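**Thread: Two-hand grasp planner finally running without the stutter (long, sorry)**

---

**mkoval_ctl** wrote:

OK so I've been promising an update since the last planner thread got locked and I finally have one worth posting. Short version: the new grasp stack runs on both arms at once, the stutter on approach is gone, and I'm grinning like an idiot at my desk.

Longer version. We had been running Vornero for arm planning and a separate little state machine I wrote for the hands. Arms plan, arms move, arms stop, hands close. It worked, but every pick had this ugly pause in it, and if the object got nudged during the pause the fingers closed on the place where it used to be. I tuned timeouts for weeks and got nowhere.

What changed is that I dropped the state machine and gave the fingers and the wrist one shared trajectory. The fingers begin closing while the wrist is still travelling. Perception can push a new object pose at any time, and the optimizer re-solves from wherever the hand is right now instead of from the last waypoint. Siriporn Thaweesak in our group wrote the warm start for it (she named the repo Panyasiri and won't say why) and it is a beautiful piece of code. If the new pose is close to the old one, the re-solve is almost free.

Test log so far is 2,787 grasp attempts across the small parts set, 564 of them with a deliberate pose change mid-approach. I'm still going through the failures, so no success rate from me until I trust my own labels. Ask again in October.
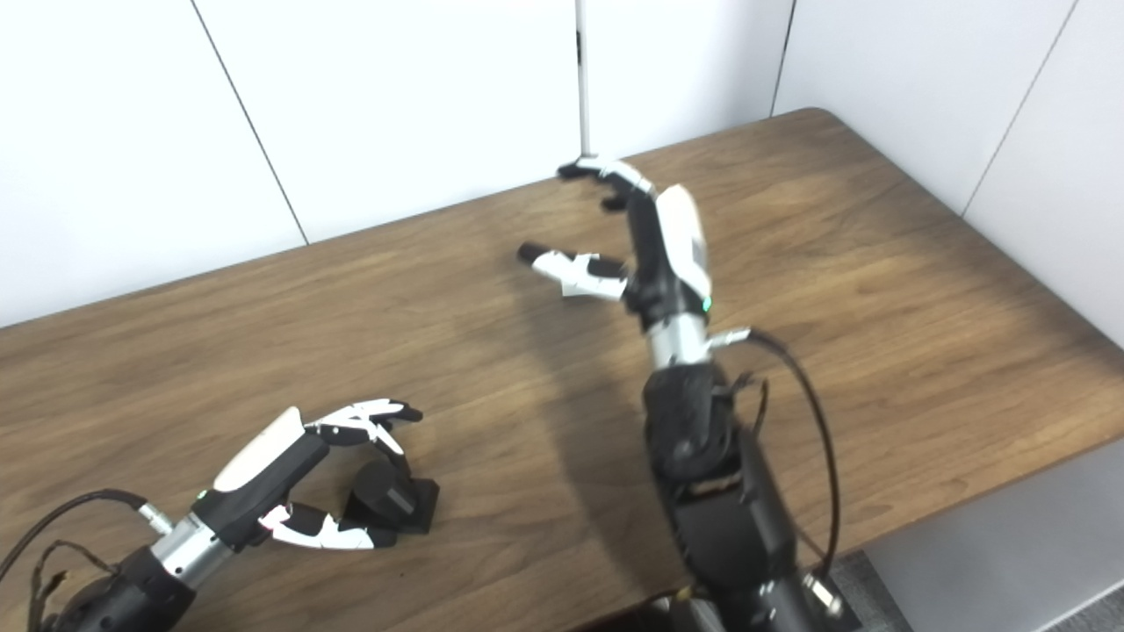
*Left hand down at the small black part, right hand parked up high with the thumb out.*

The parking pose took more work than I expected. At first the idle arm was just "hold position" and the planner treated it as a static obstacle. Fine, except then the working arm would plan these huge swoops to stay clear of it. Now the idle arm has its own very weak cost that pulls it toward a raised pose, and it can drift out of the way if the other one needs the room. The first time I watched it lean aside by itself I made everybody in the lab come look!

Config for the curious:

```
planner:
 horizon_s: 2
 warm_start: true
 shared_wrist_finger: true
idle_arm:
 mode: soft_park
 collision: mutual
```

Happy to answer anything.

---

**tessellate** wrote:

This is so good. I've been stuck in arms-stop-hands-close land forever and had more or less decided it was a law of nature.

How are you handling the thumb? On ours the thumb goes under the part while the fingers come over the top, and the contact model freaks out when the tip gets near the table. We end up with the thumb hovering, then snapping in at the end.

---

**mkoval_ctl** wrote:

Same problem, same snap, and I hated it. Two things helped. The table is a plane in the optimizer with a soft penalty, and the fingertip pads get a smaller margin than the rest of the hand. Everything else stays properly clear, but the pads are allowed to get really close. And we let the thumb lead. If it's already in place when the fingers start wrapping, there's far less fighting at the end.

I had it the other way around for a long time because fingers-first looked more natural to me in the visualizer. Don't trust the visualizer.

---

**grumble_bus** wrote:

Going to be the wet blanket, sorry. I like the work, but I don't buy dropping the state machine. When yours fails, how do you know *where* it failed? With discrete stages I can open a log and read "failed in CLOSE" and go get a coffee. With one big trajectory you've got a cost curve and a feeling.

Also, re-solving every time perception twitches means your motion is only as calm as your pose estimate. Small dark parts are miserable for depth. I'd bet you a sandwich that a good share of those re-solves are chasing noise.

---

**mkoval_ctl** wrote:

Sandwich accepted on the second point, and I think I lose it. We do chase noise. There's a deadband on pose updates but it's a fixed number I picked on a Monday morning with no data behind it whatsoever. A dark part lying flat is the worst case in the set by a mile.

On the first point I disagree pretty strongly. I kept the stage names! They're just labels computed afterwards from contact and wrist speed, so the log still says APPROACH or CLOSE. They don't gate anything. You get your coffee and I get my smooth motion.

---

**grumble_bus** wrote:

Labels computed afterwards are a guess about what happened. A state machine tells you what the controller thought it was doing at the time, and that's the thing I need at 6 pm when it's dropped a part. We can agree to differ. Also it's turkey, no mayo.

---

**hexapod_aunt** wrote:

I'm with grumble on debugging and with mkoval on everything else, haha. We run something in between at Flidorberg: one continuous trajectory, but with a supervisor beside it that can only say "keep going" or "freeze and open." It never plans. It's a tiny file and it has saved a lot of fingers.

On the deadband, please don't use a fixed number. Scale it with the covariance from your tracker. If the estimate is shaky you wait for a bigger change before you re-solve, and when it's solid you can react to small ones. It took me an afternoon and the jitter on dark parts dropped so much I thought I'd unplugged something.

One caution: make sure the covariance is real. Ours was a constant somebody had hardcoded in the driver, and I spent two days tuning against it before I looked.

---

**mkoval_ctl** wrote:

Oh no. I just went and checked our driver.

It's a constant.

OK, so that's my evening. The supervisor idea is great too, I'm stealing it. Does it watch joint torque or motor current?

---

**hexapod_aunt** wrote:

Current, filtered pretty lightly, plus tracking error on the wrist. Torque estimates on our hands are too laggy to be any use for this. Start with the freeze threshold annoyingly low and raise it until people stop complaining.

---

**pnk_relay** wrote:

Question about the mutual collision setting. We tried mutual checking between two arms with Grorport and the solve time went through the roof, because every link was being tested against every other link. Are you checking the full hands too? Ten fingers against ten fingers sounds awful.

---

**mkoval_ctl** wrote:

No, that would be painful. Each hand gets wrapped in one rounded hull for the arm-to-arm checks, and the individual fingers only get checked against the table and the target object. Forearms are a capsule each, padded a bit for the cables. It means we can't do handovers yet, because the hulls refuse to touch. I have a branch where the hull dissolves below a certain distance and it's extremely exciting and it does not work.

---

**tessellate** wrote:

Please post the branch anyway, I want to break it too.

Just tried thumb-leads on ours, by the way. I only changed the timing offset, nothing else. The snap is mostly gone on the upright parts. Flat ones still do it, but smaller. I'm so happy right now.

---

**pnk_relay** wrote:

One hull per hand, got it. I'd assumed you needed the detail and never tried without. Ripping ours out tomorrow.

---

**mkoval_ctl** wrote:

Yes!! @tessellate, for the flat ones try dropping the pad margin before you touch the timing any further. That's what did it for us.

Branch is up, called `hull-melt`. Siriporn asked me to say that the commit messages are mine and not hers. Back later with covariance numbers that aren't made of cardboard.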